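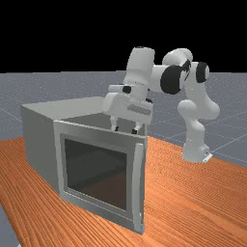 Transfer from savings to checking shows in history but the balance did not change

Category: Banking and accounts > Online banking
Asked by Ehsan Ghorbani, September
2 answers

Hello everyone. I have my accounts at Rinmont, at the Briltbridge branch, for 6 years now, and I never had a problem of this kind before, so I am a little worried.

Last night at 9:40 p.m. I moved $899 from my savings to my checking in the online banking. I did it because my rent is $1,915 and it goes out by automatic payment to my landlord, Mahmoudi Properties, in 2 days. Without this transfer there is not enough money in checking for the rent.

This morning I see the following. In the savings account, the "available" amount is already smaller by $899. In the checking account, the transfer is in the list with the word "pending," but the available amount is the same as yesterday. So for the moment the money is in neither account, if I understand correctly.

My questions are:

1. Is it normal that one side changes and the other side does not?
2. If the rent payment comes while the transfer is still pending, will it be refused, or will the bank look at the two accounts together?
3. Should I make the transfer a second time to be safe? I have enough in savings for this, but I do not want to pay a fee for too many transfers.

I looked in the help pages but they only explain how to make a transfer, step by step, and this part I know already. I also tried to call, but the line was not open yet. Thank you in advance for any advice, and please excuse my English.

Answer 1
From: falley_resident
Marked as helpful by the asker

Hello Ehsan. I had the same situation at a different bank when I moved to Falley, so I can tell you what I learned from it, but please check the details with your own bank.

For your first question, yes, this can be normal. Many banks have a cutoff time in the evening for transfers between accounts. If you make the transfer after this time, it is counted as the next business day. The savings side is often reduced immediately, so that you cannot spend the same money again. The checking side is increased only when the bank does its processing. Your transfer was at 9:40 p.m., so I think it was after the cutoff. You can usually find the exact time in the account agreement, in the part with a name like "funds availability" or "internal transfers."

For the second question, please do not count on the bank to look at both accounts. They do this only if you have signed up for overdraft protection linked to the savings. In my bank it was in the settings under "account services," and it was switched off when I opened the account. If you have it, the bank may move money automatically when the rent arrives, sometimes with a fee. If you do not have it, the payment can be returned unpaid, and then you may have a fee from the bank and another one from the landlord.

For the third question, I would wait with the second transfer. Look again tomorrow morning. If it still says pending, call the bank when they open, and have the date, the amount and the confirmation number in front of you. Ask them two things: on what day will the money be available, and at what time of day are automatic payments taken. In my case the payments were taken after the incoming money was added, but another bank can have another order.

If they say it will not be ready in time, you can write to the landlord before the payment date. Mine accepted to take the rent one day later and did not charge me.

Answer 2
From: m_k_77

just go to the branch, they can see it on their screen. mine was stuck one time and the teller fixed it while i waited

Comment from Ehsan Ghorbani

Thank you both. I found the agreement, and the cutoff is 7:00 p.m., so my transfer was too late for that day. The overdraft protection is off in my settings. I will call tomorrow if it is still pending. Does somebody know if turning on the overdraft protection works immediately, or if this also takes a day?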